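Honitz 400 室内植物补光灯（全光谱，可调光）

品牌：Honitz
功率：400 瓦
色温：4000K
调光：旋钮，无级
电源：外置，可拆
质保：2 年
售价：2975 元，含吊绳和电源线
发货：Zanmont 园艺小店

先说一句，店里的灯都是我自己先挂起来种过东西才上架的，Honitz 400 也一样。去年十月份我把它挂在北阳台的种植帐篷里，底下一半是辣椒苗，一半是罗勒，一直种到开春。北阳台冬天几乎没有太阳，以前我用的是那种紫红色的小灯条，叶子长什么颜色根本看不出来，红蜘蛛都爬满了我还以为是光的问题！换成白光以后，站在帐篷外面就能看清叶背，光冲这一点我就不想换回去了。

好多朋友问我 400 瓦会不会太大。看你种什么。生菜、香菜、薄荷这些，我平时只开到三成，开大了叶子边缘会卷，口感也老。辣椒和番茄到了要开花的时候，可以慢慢往上拧，一周拧一点，别一下子拧到头（我拧过，第二天顶上的嫩叶全白了，心疼得不行）。调光旋钮在电源盒侧面，阻尼挺紧，猫蹭一下是蹭不动的。

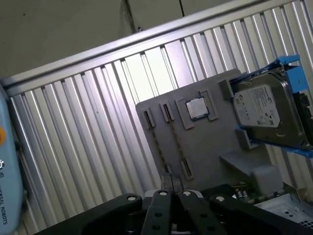 灰色3D打印测试板，板上左侧有竖起的窄插槽

电源我强烈建议放到帐篷外面。它开大了会烫手，放在里面等于多了一个小暖气，夏天受不了。附带的线够长，从帐篷的布袖口穿出来，往地上一摆就行，下面垫块砖，浇水漏出来也泡不着。冬天嘛，你要是家里冷，放里面也可以，我就这么干过一阵子，苗床倒是暖和了不少。

挂灯的高度，我的习惯是刚出苗的时候挂得高一点，灯离苗有一条胳膊那么远，苗长出真叶再往下降。苗要是细细长长往上蹿，就是光不够，降一点；叶子往上翘着像在祈祷，就是太近了，升一点。吊绳是棘轮的，拉一下就停，一只手就能调。两边要调平，不然苗会往亮的那边歪。

时间控制灯上是没有的，得另外配定时插座。我用的是 Mivden 的机械款，转盘一格一格拨，停电以后要自己重新对一下时间，麻烦归麻烦，便宜耐用。买灯的时候在订单里备注一声，我可以一起寄。 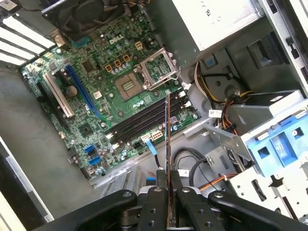 育苗期我一般早上六点开，晚上十点关，中间不断。大蒜、葱这类不挑，短一点也长。有人喜欢二十四小时开着，觉得长得快，我试过，罗勒是快，辣椒就蔫头耷脑的，所以还是让它们睡一觉吧，电费也省点。

和 Valtonen 那款比怎么样？两盏我都有。Valtonen 的灯板薄，轻，挂在简易铁架上比较放心，但它的灯珠集中在中间，边上的苗总是矮一截，我得隔几天把穴盘转个方向。Honitz 是长条排布，四角亮得多，就是重，细竹竿做的架子别想了，帐篷横杆或者天花板上打个膨胀螺丝都行。

不足的地方也说说：一是说明书只有英文，我手写了一份中文的，扫描了跟发货单一起放在箱子里，字丑请包涵；二是灯板背面的散热片容易积灰，要拿软毛刷扫，断了电、凉透了再弄，不要用湿布擦；三是箱子大，快递送到楼下不一定愿意上楼，下单前想好怎么搬。

常有人问的几件事：

多肉能不能用？能，开两成，挂高。
孵过的种子要不要马上开灯？顶土了再开，没顶土之前盖着保湿就好。
眼睛会不会难受？别盯着灯珠看，我在底下干活会戴顶帽檐大一点的帽子。
能不能放浴室？不行，没有防水。

售后就找我，2 年内灯珠或者电源出问题，拍个小视频发过来，能寄零件换的我就寄零件，换电源只要拔一个插头再插上。自己把灯板拆开的就不保了哈。

页面更新：2023年9月8日，现货，吊绳换成了加粗的那种，价格没动。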